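Steaming in small batches – speaker notes
Session 2 of the afternoon, kitchen methods track
Speaker: Adwoa Dogbe. Slides: Lilian Nyaga.

Opening. Give the scope before anything else: filled and plain buns, cooked from proofed dough in a countertop electric steamer, one tier, domestic quantities. Bamboo over a wok is outside the scope. If asked, refer to the Nindik handout, which covers stacked tiers.
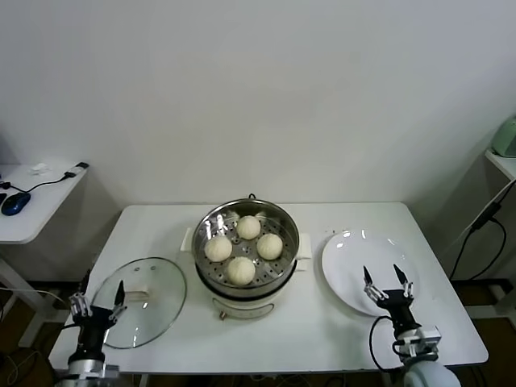 Four buns, lid off, plate at the right.
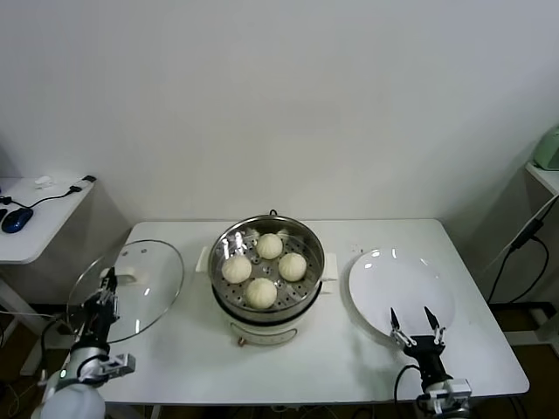
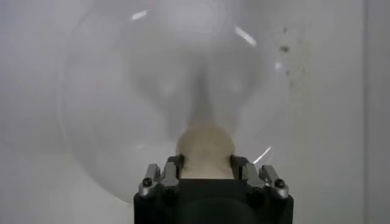
Loading. The main variable in a small basket is spacing. Dough expands in the first minutes of steaming, and two buns that touch will fuse along the contact line. The skin tears when they are pulled apart. State the rule as used in our kitchen: leave the width of a thumb between buns before cooking, and the same to the wall. Four medium buns in a diamond meets this in most single-tier baskets. A fifth in the middle does not. Someone will suggest it.

Perforations. Steam has to come up through the floor of the basket, so anything laid over the holes reduces flow. Full rounds of parchment are the usual error. Cut squares slightly larger than the base of each bun and leave the rest of the floor open. Bare metal works too, with a thin wipe of oil, but the bases stick more often. In the Volby trial, unlined buns lost part of the base in 17 percent of cases. With paper squares the figure was 2 percent. Do not read out the full table; it is in the handout.

Water. Fill to 300 ml for a single batch. Measure it. The temptation is to fill to the line, and in a shallow pot a hard boil then throws water through the floor of the basket and the bases go gummy. For a second batch, top up with hot water from a kettle. Cold water stops the steam and adds time that is hard to account for.

Time. Start the clock when steam is steady at the rim, with the buns already in and the lid on. Medium buns take about 19 minutes from there in the Opoku pot, which is a low-wattage unit. Faster pots exist. Tell the audience to calibrate with a single bun and cut it open – a dense gray line near the base means undercooked.

(Pause. Water.)

Lid. Spend some time on this part, it generates most of the questions.

A glass lid condenses more visibly than bamboo, and drops falling from it mark the skin of the bun. Three measures, in order of effect:
1. Wrap the lid in a thin cotton cloth, corners tied up over the handle.
2. Set the lid slightly off center for the last two minutes.
3. Heat the lid before use. The gain is small.

At the end, switch off and wait. We use five minutes with the lid cracked. Opening at once drops the temperature at the surface and the skin wrinkles or collapses, particularly with a soft, high-hydration dough. Wrinkling is also caused by overproofing, so do not let anyone conclude that the lid is always responsible.

When the lid does come off, tilt it away from you so that the steam leaves on the far side, and keep it level over the basket until it is clear of the rim. Condensate runs to the low edge. Put it down beside the pot on the side you do not plate from.

Transfer. Plate on the other side, close enough that a bun travels a short distance. Lift from the base, with a thin spatula or with tongs closed only as far as needed. A fresh bun dents under light pressure and recovers slowly. Take the front one first, then the sides, then the back, so that your hand does not pass over buns still in the basket.

Leave a gap between buns on the plate as well. Glazed ceramic collects moisture under the base, so for anything longer than immediate serving use a rack. Lilian prefers a folded cloth on the plate. Both are acceptable.

Reheating, only if there is time. From the refrigerator, four minutes in steady steam. From frozen, do not thaw first; allow ten. The microwave method in the Birkano booklet works for one bun under a damp towel, and the texture is tougher once it cools.

Likely questions.
Vinegar in the water for whiteness: we saw no difference. Flour matters more.
Yellow spots: undissolved baking powder. Sift it.
Doubling the recipe: double the dough, not the basket load. Hold the second batch in the refrigerator while the first one cooks.

Handouts are on the table by the door. Leave the spacing diagram on screen during questions.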